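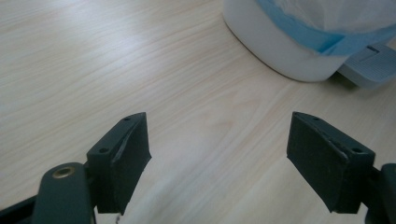
The case for oil over film finishes on work surfaces

Most tables sold in the last few decades carry a film finish. The film is a polyurethane, a conversion varnish or a UV-cured acrylic, and it sits on top of the wood as a continuous plastic layer. It is hard, it resists water, and it goes through a spray line in minutes. For a table that gets light use and will be replaced in ten years, I have no argument against it.

My argument concerns tables that get heavy use and are expected to last: benches in classrooms, counters in shared kitchens, desks in public offices. For these I think the film is the wrong choice, and I think the people who specify furniture keep choosing it on the strength of tests that measure the wrong thing.

The usual tests are resistance tests. A spot of coffee, alcohol or vinegar is left on the surface for a set time, wiped off, and the mark is graded. A weighted wheel rubs the surface until the finish wears through, and the cycles are counted. Film finishes do well on both. An oil finish, even a good hardening oil applied in several coats, will take a ring from a wet glass and will wear through on the wheel long before a two-part polyurethane does.

What these tests describe is the time to first damage. They say nothing on what the damage looks like, how far it spreads, or what it costs to put right. A surface in heavy use will be damaged. The only open question is the month.

When a film fails, it fails at a point. A dropped pan cracks it, or a clamp does, or a chair arm rubs the edge until the corner goes bare. Water gets under the film through that opening. The wood below swells, the bond lets go, and the film begins to lift outward from the break. The lifted area turns cloudy. Cleaning makes it worse, as each pass of a wet cloth drives more water in. There is no good local repair. New finish laid over the old cured film bonds only by mechanical grip, and the edge of the patch shows as a witness line. The proper fix is to strip or sand the entire top, which means taking the table out of service and usually out of the building.

When an oil finish fails, it fails by getting thin. The wood goes dry and pale where hands and cloths pass most often. The repair is a light sanding with 180 or 220 grit along the grain, a coat of oil, twenty minutes of waiting, and a rag. The new oil blends into the old with no line. A person with no trade training can do it between the end of one workday and the start of the next, provided the room is kept warm and the oil is a fast-curing type.

I was involved in a comparison of this kind at the Wotlow adult education center, which bought 19 worktables in one order. Beverley Kerslake managed the building at the time and had asked for oil. The supplier, Arkby, would only extend its standard warranty to lacquer, so the order was split: 12 tables lacquered, seven oiled. All were ash, all from the same production run. They were mixed across the rooms without regard to finish.

For the first year the lacquered tables looked better. That should be stated plainly. The oiled ones had rings and one had a large ink stain from a printing class, and several instructors complained. In the second year the edges of the lacquered tables began to chip. By the end of the fourth, nine of the 12 had at least one area of lifted film, and the quote for stripping and respraying came to $179 a table, plus transport. The oiled tables had been sanded and recoated each June. Materials for that came to $114 for all seven over the full period. Labor was extra, and I do not have good figures for it, because the work was done by building staff in slack hours and was never logged by task. I would put it at under an hour a table each time, drying excluded.

This is a small sample and I would not build a standard on it. The ink stain, for what it is worth, never came out completely.

Zeeshan Bhutto, who ran purchasing for the Ornalness library system, has put the opposite case to me more than once. His position is that maintenance that depends on someone remembering to do it will, over enough years, not get done. A lacquered table that is ignored for five years is chipped. An oiled table that is ignored for five years is gray, stained to some depth, and fuzzy with raised grain. He would take the chipped one. He also points out that rags wet with drying oil can heat up and catch fire if they are left balled in a bin, and that a building with high staff turnover is a poor place to introduce that hazard.

Both points are correct. The second can be handled with a lidded metal can and a line on the instruction sheet, but it has to be handled. The first is harder. I would answer that the neglected oiled table can still be recovered by the same method used for routine care, with coarser paper and more passes. An ash top 28 mm thick has enough material for many such recoveries. A veneered top does not, and nothing in this essay applies to veneer. Anyone who sands through a 0.6 mm face sheet will have to replace the panel.

There is also the matter of gloss. High-gloss films reflect overhead lights strongly enough to be tiring in rooms where people read or do close work. Matte lacquers exist, but they get their low sheen from flatting agents in the film, and rubbing polishes them. After a few years the center of a matte lacquered desk is shinier than its edges. An oiled surface drifts less, and the annual sanding resets it.

Hardwax oils occupy the middle ground. Ren, the one I have used most, leaves a very thin film but can still be spot-repaired if the area is scuffed back first. It resists water better than plain oil. It costs more per liter, though coverage is good and two coats are normally enough. For kitchens I would now specify it by default.

The change I would like to see is in the specification sheet. Alongside the stain and abrasion grades there should be a line for repair: the smallest area that can be refinished without a visible edge, the time out of service, and the skill required. Film finishes would score badly on that line. Some buyers would still choose them, and in a building with no maintenance staff they might be right – but they would be choosing with the cost in view, and at present it does not appear on the sheet until the first quote for stripping arrives.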